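Handout 2: Demonstration visit, October 29, 2019
Host: Ziminard, handling lab. Contact on site: Nathalie Morin

Read before the visit. Bring closed shoes and the safety sheet from handout 1.

Schedule of stations
Station A - Lévesque cell, fixed sequence, taught points only.
Station B - Iletti simulator, two-finger gripper, single loose item.
Station C - open questions with the cell staff.

Notes for Station A
The sequence has 21 taught points. Record which of them are approach points and which are contact points. The operator will stop the cell once so that you can read the joint values off the pendant.

Notes for Station B
The simulator runs at 1000 steps per second of simulated time. Contact is computed at every step, the camera view is not. Keep the two rates separate in your report. Terms used by the host: "pregrasp" is the open pose before the approach, "closure" is the finger motion alone. The view follows the gripper, so an item can leave it while still being within reach.

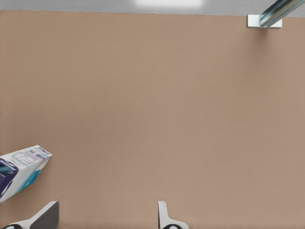 Robotics and Automation Group, Flerkau Technical College

Station B start state: fingers open, box to the left and partly out of view, nothing held. Sketch the approach you would choose and mark the closing direction relative to the long axis of the box. The box lies at an angle - state the wrist rotation as a sign and an estimate.

Report: 2 pages, one per station. Background reading is section 51 of the course reader, issued in May.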